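Tuesday, January 15, 2019
Thitima Pongsiri
Filed under: Workshop notebook / Guest rooms / Door hardware

Picked up again on the closer problem for the Casberg apartments. The hotel opens its second wing in July and they want the door spec settled well before then, so this is the third week I've had the two sample doors up on the test wall. Door A has the Nudar closer, door B has the Kvam. Same slab, same hinges, same frame, same carpet offcut under both.

The complaint from the first wing is simple. Guests in the studios say the doors slam. Guests in the two-bedroom apartments say the doors don't latch. It is the same closer in both, set the same way on the day it was fitted. The difference is the air. The studios have one small bathroom extract and the door is the main way for makeup air to get in. The two-bedrooms have the kitchen extract as well, and when that runs, the corridor pushes against the door the other way. I had this wrong in my December notes, where I put it all down to the seals.

Morning: reset both doors to the fitted position and ran them by hand, 35 closings each from fully open and then the same again from a hand's width. From fully open, both latch every time. From a hand's width, door A failed to latch 8 times. Door B latched every time but was loud. I could hear it from the office with that door shut. Backing the latch speed off a quarter turn on B made it quiet and then it started hanging on the strike, so there is a narrow band and I was outside it on both sides. An eighth of a turn seems to be where it wants to be. I marked the valve with a paint pen.

Door A doesn't have a separate latch adjustment, only the one sweep screw and the spring power. I took the spring up one step. It latches from a hand's width now, but the opening force is up and I don't like it for the accessible rooms. Need to measure it properly with the push gauge, which is out for calibration until the end of the week. Guessing with a luggage scale is not good enough to put in a report.

The cycle rig ran over the weekend on door B. Target was 2,000 and the counter read 2,028 when I came in, because the cutoff is on a timer and the timer was set long. No oil at the shaft. The arm screw had backed out slightly, less than half a turn. That screw came without thread lock. The Casberg maintenance people reported loose arms on the fourth floor and I had assumed somebody skipped a step on site. I will put thread lock on it and run the same number again, otherwise we can't say anything about it.

Sikano sent the replacement drop seals, the ones with the softer blade. Fitted one to door A after lunch. It drags on the carpet for the last part of the swing and that alone is enough to stop the door latching with the spring at the old setting. On the hard floor sample it's fine. The first wing has carpet in the corridors and hard floor just inside the rooms, with the threshold strip between them, and where the strip sits in relation to the door matters a lot. On the drawings it is centered under the slab. On the two floors I walked in December it was pushed toward the corridor side, so the seal comes down on the hard floor and there's a gap you can see light through. That explains the noise complaints near the elevators better than the seal itself does. Ask Casberg which one they intend for the new wing. Don't order more seals until they answer.

Card locks: no change. The handle on door B has the motor unit in it and the extra weight makes no difference to the closing that I can find. I took it off and put it back on twice to be sure. 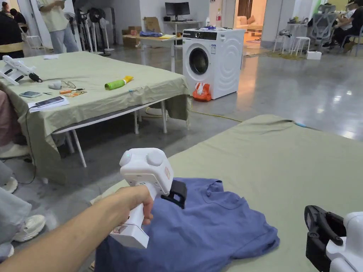
Tried the pressure setup last thing. I taped plastic sheet over the back of the test wall and ran the box fan into it to stand in for the corridor. It is crude. With the fan on low, door A at the old spring setting stops almost closed and sits there, just as the guests describe it. With the fan reversed, it slams. Door B at the eighth-turn mark closed and latched both ways, a bit louder with the fan reversed but nothing I'd complain about if I were sleeping next door.

So B is ahead, but it costs more per door and the hotel will ask whether the closers already in the first wing can be saved. I think they can in the studios. Drop the sweep speed, leave the spring alone, and fit a small undercut or a grille so the bathroom extract isn't pulling on the door. For the two-bedrooms I can't see it working with a single screw. Either the kitchen extract gets balanced or the closer gets changed, and the extract is outside our scope -- it was a separate contract and I'm told the balancing report was never handed over. Have asked for it again.

One more thing on the hinges. The middle hinge on door A has started to click. The pin is dry on one side and shiny on the other, so the slab may be slightly out of plumb. Put the long level on it: the top of the frame has moved toward the hinge side by a couple of millimeters since I set it. The test wall is only screwed to the floor at two points. Brace it before any more cycling, and treat door A's latch results from this morning with some caution until I've repeated them.

To do:
-- thread lock on the Kvam arm screw, rerun the cycle test, set the timer correctly
-- brace the test wall and re-plumb door A
-- repeat the hand's-width closings on A with the old seal and the new one
-- opening force on both when the push gauge is back
-- threshold strip question to Casberg
-- find a quieter fan, or at least one with a third speed

Left both doors propped open overnight so the seals don't take a set. Paint pen is in the drawer with the hex keys.

Last updated: same day, 5:40 p.m. (added hinge note)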